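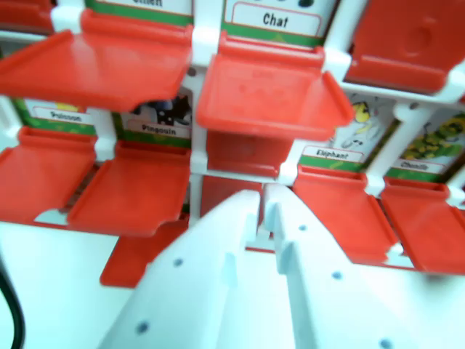

# French animal cards in a flip-tile guessing board: worth the trouble?

**Forum: Language Games and Homeschool > Show and Tell**

**jade_tunstall**
*June 26, 2025*

I keep seeing people swear by this, so I'm posting my own doubts before somebody else spends $33 on it.

The idea is simple enough. You take one of those two-player guessing boards, the kind where you ask yes or no questions and flip down whoever it can't be. You swap out the faces for animal cards with the French name under each one. The kids ask their questions in French and pick up the words along the way. My cards came as a Kikero pack, and the board is a secondhand one from Jaiswal, the shop on the corner by the library.

I have two kids, seven and ten. We've played it most evenings since January. What I've seen is that they learn to read the labels off very fast. "Chat?" "Non." Flap goes down. That's it, that's the whole conversation. The older one worked out by the second night that you can win without knowing what a single word means, because you only have to match the letters.

So my question is whether anyone has seen a kid come out of this speaking any French, or whether it's a guessing game with foreign stickers on it.

---

**radomir_s**

It's a guessing game with foreign stickers on it. I said so when the Novley cards were going around here and got piled on for it.

The whole point of the original is that the faces share features. Hats, glasses, mustaches. You ask about a feature and half the board goes down. What feature does a fish share with a caterpillar? You end up asking "is it big" and arguing over whether a dog is big.

---

**Montserrat V.**

I don't agree, Radomir. Animals have plenty of features. Does it fly, does it swim, does it have four legs, does it live in a house. My group asks those and they get a verb out of it every time, and verbs are what they're short of. Jade, if your kids are just reading names off the cards, then you need a rule against guessing by name until the last turn. We've had that rule from the beginning.

Can you put up a picture of the board with a game on it? I'd like to see which animals are in your pack.

---

**jade_tunstall**

Sure. 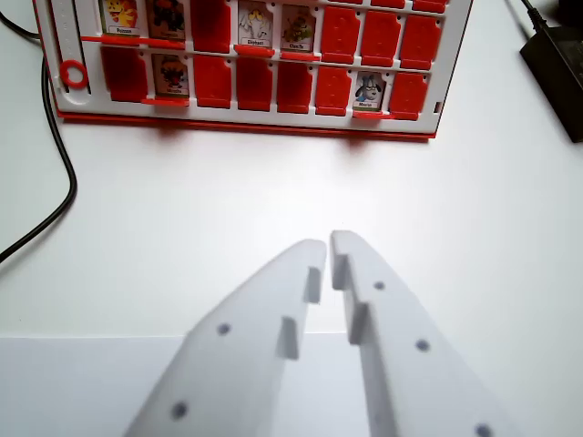

*Two of the rows. Six cards standing, the rest down.*

There's the fish at the left (yellow, red cheeks, don't ask me what kind of fish), the elephant, and the penguin in the lower row. The green and yellow one is the caterpillar, Chenille.

I did try the no-names rule, Montserrat. It lasted two games. The seven-year-old doesn't have the French for "does it live in a house" and just says it in English, so then we're playing an English game with French captions. I can feed him the sentence, and he'll repeat it like a parrot, and the next night it's gone.

---

**radomir_s**

Which is what I'd expect. Also, has anyone else noticed the penguin says Pingouin? Strictly speaking that's the razorbill family in French. The black-and-white bird from the south is a *manchot*. So now the kid knows one word and it's the wrong one.

---

**Montserrat V.**

Oh come on. Every French-speaking child I have ever met calls it a pingouin. It's on the picture books. You can bring up manchot when they're twelve and want to be annoying at dinner.

What I would complain about is that there's no article on the labels. Chat, Poisson, Pingouin, just the bare noun. If you learn "chat" without "le" you'll be fixing it for years. I wrote le and la on mine in pencil, small, in the corner. It took an evening and my handwriting is not pretty.

---

**jade_tunstall**

That's fair and I hadn't thought about the articles. Chenille is feminine? I had to look it up, which tells you something about who's running the lessons in this house.

---

**benedito.p**

Different complaint. How are the cards holding up in the slots? I bought a pack and a used board to go with it, and mine slide around. Every third flip, a card comes up crooked or the flap catches on it. The kids yank it and then it's bent for good. I trimmed a hair off the sides of mine and that helped some, but then two of them fell out altogether.

---

**jade_tunstall**

Mine sit all right so far. I'd say the flaps are stiffer than I'd like. The little one uses both thumbs. Here's one close up so you can see how the card and the flap go together on this board:

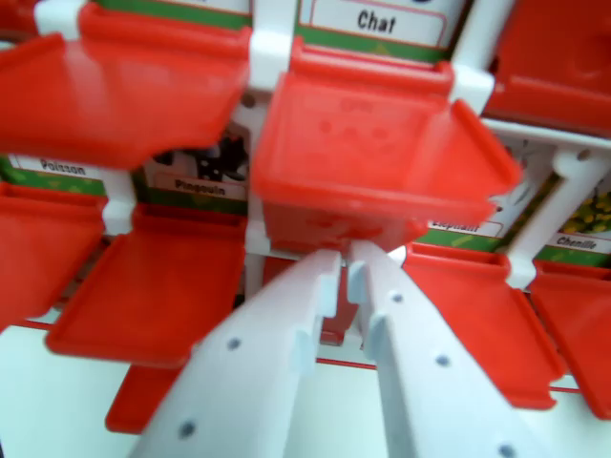 *Chat, with its flap tipped forward.*

The green band with the name stays readable when the flap is forward like that, at least on this one. I don't have the box the board came in, so I can't tell you the model. There's a 311 in marker on the bag the shop gave me, but I think that's just their shelf number.

---

**benedito.p**

Thanks, that helps. Mine is a different board then. The card goes in from the side on mine and the name ends up half covered.

---

**lucimara_m**

Reading this with interest because we have the same argument at our Saturday-morning, no sorry, our weekend French table at Clesgate. Half the parents love the board and the other half think it's a way of keeping kids quiet.

My own view is somewhere in the doubting camp. I watched nearly 10 games over the winter with a notebook on my lap and wrote down every French sentence that wasn't just a name or yes or no. It was not a long list. "Il est grand?" was most of it. One girl said "il mange du fromage?" about the cat and the whole table fell apart laughing, and I will say that every child who was there still knows *fromage*.

But that's one good moment in a lot of flipping. If you want them talking, hide the cards in a bag and make one kid describe while the other draws. No board, no flaps, no $33.

---

**Montserrat V.**

A notebook on your lap is going to shut most children up, Lucimara! I'd say less too.

And drawing is fine, but they'll do it once. The board gets asked for. Mine ask for it by name. There's a value in a thing they want to sit down with, even if the French per minute isn't great.

---

**radomir_s**

"French per minute isn't great" is all I've been saying.

---

**jade_tunstall**

OK, so here's where I am. I'm going to pencil in the articles like Montserrat did. I'm going to write five question starters on a sheet and prop it up next to the board, and a name guess before the last turn costs you your go. I'll give it a month. If the seven-year-old can ask me one question in French without looking at the sheet, I'll come back and say I was wrong.

I don't expect to be back.

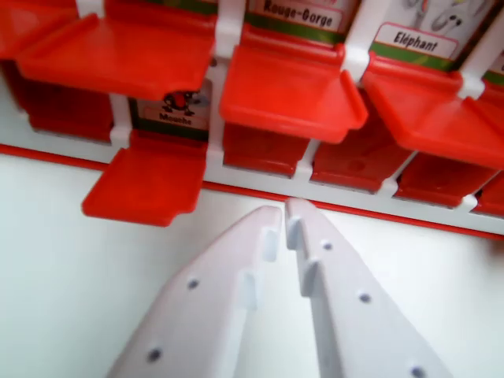 Benedito says to put the question sheet on the other player's side, so that reading from it means asking for it out loud, and that he got more French out of his two from "je peux voir la feuille?" than from all the animals put together.

---

**jade_tunstall**

I'm stealing that. Still sceptical about the rest.

---

**radomir_s**

Bring the razorbill up at least once.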